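Fitted sheet won't stay flat on a thick mattress
Home & Laundry > Bedding

Akua Aidoo
We bought a Merkmont mattress in November and it is thick. Very thick. The fitted sheet goes on with a fight, and by the time I've got the last corner down the middle looks like a relief map. I fold all the laundry on this bed, so I spend a good part of every evening looking at it. Am I supposed to iron the thing? Is there a size I should be buying? The packet just says "deep," which I now understand to be an opinion.

brulach_2
Get a bigger bed lol. Or don't look at it. Mine has been wrinkled since college and I sleep fine.

Festden
Measure the side of the mattress from seam to seam, then add a couple of inches for the tuck. "Deep" on one packet is "regular" on the next, so go by the number on the back if there is one.

Putting it on: do one corner at the head, then the corner diagonally opposite, then the other 2. Going around in a circle drags all the slack to the last corner, where you will meet it again. Take the sheet out of the dryer a little early and let it finish on the bed. Skip the iron. I ironed one once and it lasted until I sat down to admire it.

As for folding on it, pull each piece out by both ends before you fold — it gets the twist out of legs and sleeves. It does nothing for the sheet underneath. Mine is green, and this is a normal day for it:
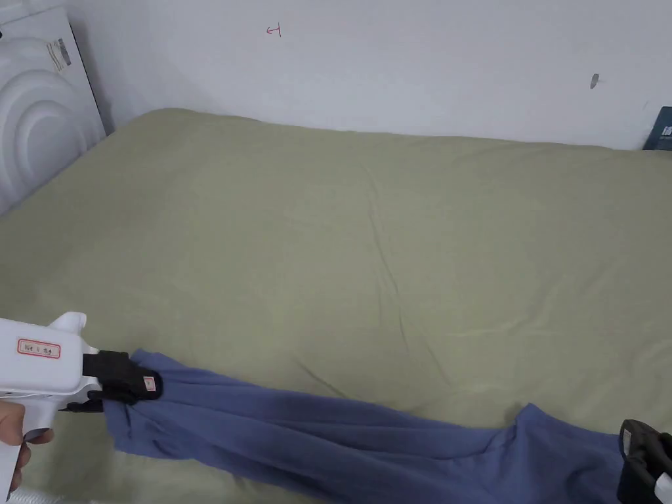
Sage-green fitted sheet, creases and all, with something blue getting stretched out on top.

Akua Aidoo
Thank you, the diagonal thing is new to me. Trying it tonight. I feel much better about my creases having seen yours.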